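Duvden household arm project: progress report to the Sendora Fund
Prepared by Zewditu Wolde, 02/03/2018
3 comments | 11 shares
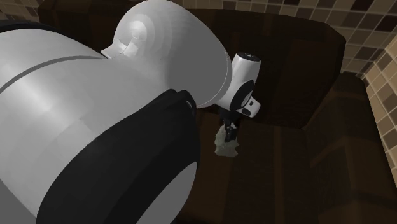
Thank you, as ever, for your patience with us over the winter, and for the kind note that came with the second payment (it is still pinned up by the kettle!). I am very glad to say that the simulated side of the work has picked up nicely. We now have 2,098 examples saved and checked, all of them made in the rendered rooms, and the learning system has been training on them overnight.

Most of our effort since November has gone into soft furniture. Picking things up from a table was going well enough, but a sofa is a different matter, with its cushions and arms getting in the way of the wrist, and dark upholstery making it hard to tell where the fingers end and the seat begins. Endale rebuilt the controls so that the person guiding the arm can slow right down near the object, and we have all found that a great comfort.

We have 6 people trained to record examples, and 11 rooms to record them in. Thin, see-through objects remain our weak spot. The simulator lets the fingers slip into them now and then, and every example where that happens has to be thrown away, so I would ask you to bear with us on the numbers for that group. Wirnovitz have promised us a newer version of their contact software, and I am hopeful about it, though I should like to try it on a small batch first.

Spending is within the budget we agreed. I would like to move a little from travel to computing time, if you are happy with that, and will send the figures separately.

Share this report | 6 likes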